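Elport FC supporters board > Match talk > Nirnance (A), Saturday

touchline_tam
OK so who else made the trip? I'm home, I've had a shower and two bowls of chili, and I still can't decide whether I'm happy with a point. 3-3 after being two up! I'd have taken a draw on the bus down, no question, and then we score twice before I've even got the lid off my coffee, and now it feels like we got robbed. By ourselves mostly.

First half was the best I've seen us play since we moved Lobo inside. Everything went through him. The second goal especially, he gets it on the half turn, one look, and it's in behind their left back before the guy knows which way he's facing. Then we come out after the break and just sit. Why do we sit??

Also, 458 people there according to the announcer. I thought it sounded like more.

backpost_benny
Wasn't there, had it on the stream, which froze every time we crossed midfield. I saw their second goal as a kind of slideshow. From what I could tell our keeper was way too deep for it. Is that fair or am I being mean?

Krishnamoorthy Lobo's dad was three seats down from my brother in the stand, by the way, and apparently never said a word for ninety minutes. I'd be chewing my scarf.

touchline_tam
A bit mean. It took a deflection off Skekine's hip. If you only saw every fifth second of it I can see how it looked bad.

old_north_end
I'm going to be the grump. We didn't "sit" by choice, we sat because we were out of gas. You can't press like that for 45 minutes on a heavy field in December and then do it again. Bárány was bent over with his hands on his knees ten minutes into the second half. That's when you make a change, and the coach waited until they'd tied it up. I've been saying this since preseason and I'll keep saying it until somebody bans me.

Skekine did fine at center back, I thought. Everybody's getting on the kid and he won nearly every header.

corner_flag_carla
Nobody's banning you, you old goat. But I don't agree about Bárány. He always looks like that! He looks like that in the warmup. He still set up the third one, and that was well after your ten minutes. Take him off and we probably lose 3-2.

My problem is the shape. We went 4-4-2 as soon as they pulled one back and it left Lobo chasing full backs, and he isn't a winger, he's never been a winger, please stop making him a winger. The first half worked because he had two guys behind him doing the running. If you're going to change it, bring on fresh legs in the same shape and let him stay where he can hurt people.

And I'd have gone for it at 3-2. They had their center halves at midfield by then. One long ball and it's over. Instead we're heading for the corner flag with most of ten minutes left, which I hate, and yes I know what my user name is.
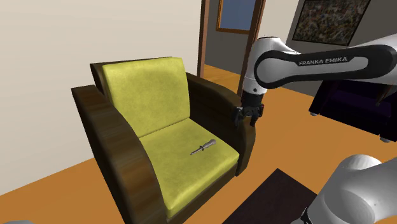
Sorry, but going for the corner was right and I'll fight anyone on it. With ten to go, away, a goal up, you keep the ball as far from your own net as you can. What killed us was the dumb foul after it. Their guy had his back to goal and was going nowhere, and we climbed all over him. Free kick, big lump into the box, 3-3. You can play the smartest game plan in the world and that foul still happens.
- posted by half_time_hank

corner_flag_carla
Hank, the foul happens because they have the ball, and they have the ball because we gave it back to them trying to be clever by the flag. It's the same play!

half_time_hank
It's the same minute. Not the same play. There were at least two clearances in there.

backpost_benny
Can confirm neither, my stream was showing a loading circle.

old_north_end
How many was it on the bus? I drove and regretted it. 115 miles each way and they've got the road dug up past the river, so I missed the kickoff and very nearly the first goal. Got to the fence just as Lobo was lining up the free kick. Paid full price too, they don't knock anything off for being late, I did ask.

touchline_tam
Bus was pretty full, and loud on the way down. Coming back it was quiet for a while and then somebody started the Lobo song and that was that until we hit the parking lot. I've got no voice today.

For what it's worth I'm with Carla on the shape and Hank on the corner. Is that allowed? I just think if we'd had one more body in midfield we'd have been keeping it up there without needing to hide by the flag. And I'd give Skekine the start again next week, he's earned it. He talks the whole game too, you could hear him from behind the goal.

old_north_end
He does talk. Bárány could stand to listen to him.

corner_flag_carla
Leave Bárány ALONE

half_time_hank
Do we know if the home game next week is still a 4 o'clock start? The site says one thing and the ticket says another.

touchline_tam
Mine says 4. I'd go with the ticket. Gate's usually open an hour before, and I'll be by the snack window if anybody wants to carry on arguing about the corner.

old_north_end
I'll be there, and I'm leaving the house at noon this time.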